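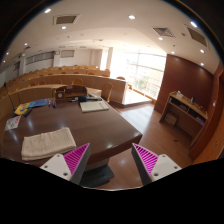

Lecture rooms get cleaned from the floor up, mostly. Vacuum, bins, whiteboard, lights off. The big table down the front gets whatever time is left, and by May it shows. It ends up holding everything the last speaker didn't want to carry - booklets, markers, the remote, a folded towel near the close edge, papers spread down the far end. All of it on a dark polished top that throws the ceiling lights straight back at you, along with every smear.

Home Features Gardens Makers Subscribe Search

So. A cloth, folded. That's most of the kit.

The folding matters more than what you spray. A flat cloth gives you two sides. Fold it in half and in half again and you've got clean faces in reserve, turn to a fresh one when the first goes grey. I learned this late, at a college in Zorkville, where I'd been sent to write about the seating and stayed to write about the table. Tiered desks are lovely things, all those curves. But no one leans on the back row the way they lean on the front table. Elbows, coffee, laptop feet.

Their routine takes 6 minutes if people have put their things away and a fair bit longer if they havent. Small stuff goes to one end first. Pens in a tray, booklets squared up, remote somewhere it will be found. Microphone stays put, just wipe round the base. Then dry cloth for dust, barely damp cloth for marks, dry again. Long strokes with the grain, in off the corners.
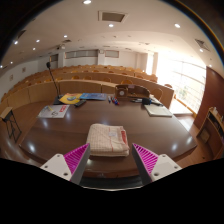 Folded and ready: a checked cloth on the front table, markers and booklets behind.

On polish, opinions. The building uses Renholm, 36 dollars a tin, and a tin seems to last forever as they hardly open it. Twice a year is plenty. More than that and you're polishing the polish - it builds up, goes cloudy, and then you're paying someone to strip it. The quote they got from Politis for a full refinish was 800 for the top alone. They went home and bought more cloths.

What to avoid. Anything gritty. Paper towel, which drags. Tape residue picked at with a key (there's a scratch in my own dining table that cost me 397 to have filled, same colour as the rest now, nearly). Sliding things across instead of lifting them, especially anything with a hard bottom edge - clocks, organizers, keyboards. Felt dots are cheap. Stick them on.

And wash the cloths on there own, no fabric softener. It leaves a film, and the film goes straight on to the wood next time round.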